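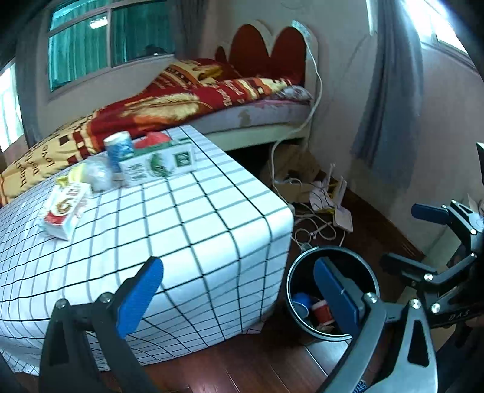
Vurkmont Andgate folding music stand, long-term review

Posted 2023-01-21

I play viola in an amateur orchestra in Puvdale and in a string quartet that meets wherever one of us has cleared enough floor. Between the two I set up and fold down a music stand more often than I brush my hair, so I have Opinions about stands, and I'm going to share all of them.

My old one was a wire stand from my student days. You know the type: three skinny legs, a desk that opens like a broken umbrella, and a wing nut that gives up in the slow movement. It finally went over during a December concert with the whole Christmas folder on it (carols everywhere, the second oboe got "Silent Night" in the ankle). I ordered the Vurkmont the next morning.

The Andgate is their middle model. It has a solid desk in two halves that hinge together, a tripod base, and a shaft with a friction clutch in place of screws. The whole thing packs into a shoulder bag with a long pocket on the side for parts. It cost me just under $100 with shipping, and yes, I winced. You can get a perfectly playable stand for a quarter of that, and if you only practice at home I'd tell you to do it.

Okay, so the good stuff first. The clutch is wonderful. You squeeze, lift, let go, and it stays where you left it! I had it set high for a standing rehearsal last month with the full score of a very fat symphony sitting on it, plus my tuner, plus a pencil case, and it didn't creep down at all. My wire stand couldn't hold a study book without bowing to me.

The desk is also properly wide. Three pages fit side by side without anything flopping off the ends, and with a bit of tape I can get four. If you play quartets from old rental parts, where the page turns were apparently planned by somebody with three arms, this changes your life a little. The lip at the bottom is deep enough for a thick orchestral folder and there's a second, smaller lip in front of it for a pencil. The pencil does roll if you tilt the desk too flat. I stuck a strip of felt in there and it's been fine.

It's quiet, too, which I hadn't thought to care about. Cheap desks buzz. Our cellist has an open C that used to set mine off every single time, this horrible little wasp noise, and with the Andgate I get nothing. I tried to make it buzz on purpose at home, going up through the bottom string very slowly with the metronome on 72, and the only thing that rattled was a lamp.

Now the grumbles. It's heavy. The weight is fine from the car to the hall, but I take the bus to quartet nights with a viola case on my back, and by the top of the hill I'm switching shoulders every block. The strap on the bag is thin and it bites. I moved over an old strap from a laptop bag and that helped a lot.

The feet are my other complaint. They're hard plastic caps with a tiny rubber dot in the middle, and on a polished stage the stand skates. At dress rehearsal I bumped it with my knee and it glided gracefully toward the second violins. You can buy softer feet from Vurkmont as an extra, but for this money they should come in the box. Also, one of mine fell off under the risers in the first month. I wrote to them, and a replacement set came in a padded envelope without any fuss, so full marks for that.

Folding it up takes practice. The desk has to be closed before the shaft will drop all the way, and if you do it in the wrong order the hinge pinches. I've got the hang of it now, though I still wouldn't want to do it in a dark pit with a stage manager hissing at me.

I did borrow an Arai stand from a violinist in the orchestra for 2 weeks, to compare. The Arai is lighter, prettier, and folds down smaller, and if you play flute or sing in a choir I think it might suit you better. But the desk is narrower and the height adjuster slipped on me twice with a heavy folder. For chamber music I'd take the Arai, maybe. For a long concert with a big part, the Vurkmont every time.

A few odds and ends. The black finish has scratched around the hinge already, and it shows under stage lights if you're fussy. A clip-on light fits the top edge, but the fat clamp kind has to go off to one side, away from the hinge. The bag zipper is good. The instructions are one sheet with drawings and no words, and I got the legs on backward the first time.

I've used it for a whole season of rehearsals, three concerts, and one wedding in a field, where I pegged the legs down with tent stakes and it stood up to more wind than I did.

Four stars out of five from me. I'm taking one off for the feet and the strap.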